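Open Day at the Ondau Robotics Workshop: Gallery

The Ondau Robotics Workshop opened its doors to the public in November for an afternoon of demonstrations, short talks and guided visits. The program was prepared by Meenakshi Mathew and Sudheer Suvarna, with the support of Starley, which lent the workshop additional seating and a sound system for the day.

The theme of this year's open day was the handling of paper records. Many offices, courts and schools still hold their files in lever-arch binders, and the workshop has spent the past 2 years studying how a robot arm may open, hold and turn such material without harm to the pages. Visitors were invited to follow the work at close range, to put questions to the staff and to view the training records that support it. The collection currently stands at 3,000 recorded attempts, of which 2,000 concern bound or clipped paper.

The afternoon opened with a welcome by Lavanya Pinto, who outlined the aims of the Chettiar project and thanked the partner institutions. Guests were then divided into groups and taken through the workshop in turn. Each visit closed with a discussion of the difficulties that remain, among them curled sheets, stiff levers and pages that cling to one another. Printed copies of the talks may be requested at the front desk until the end of the term.

The workshop thanks all those who attended and the staff of Priketti, who provided refreshments. Groups of students wishing to arrange a separate visit are asked to write to the workshop office, giving the size of the group and a preferred time of day. Morning visits begin at 10 and include one demonstration.

Binder handling, seen from the wrist of the arm. The lever-arch binder lies open on the floor in front of the gripper and holds a stack of printed text, with the top sheets beginning to curl.
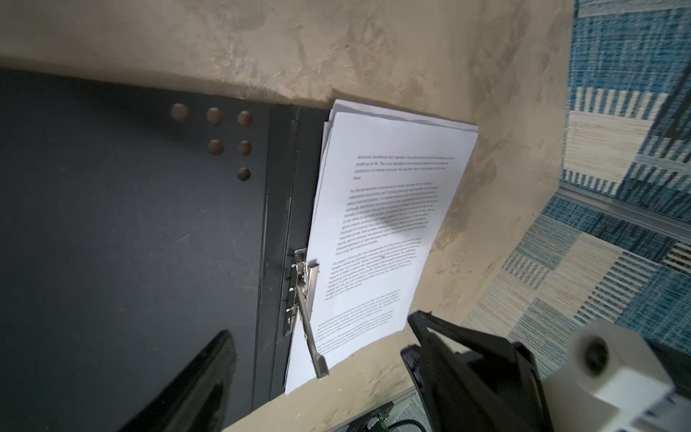
Arsen Kostiuk: I attended with the second group and found the discussion more useful than the talks. Our archive has about a whole basement of these binders, and the slow part for us is always the page turning. Will the figures for clipped paper be published separately from the rest? I would also ask that next year's visits run a little longer, as our group had to leave while questions were still being taken.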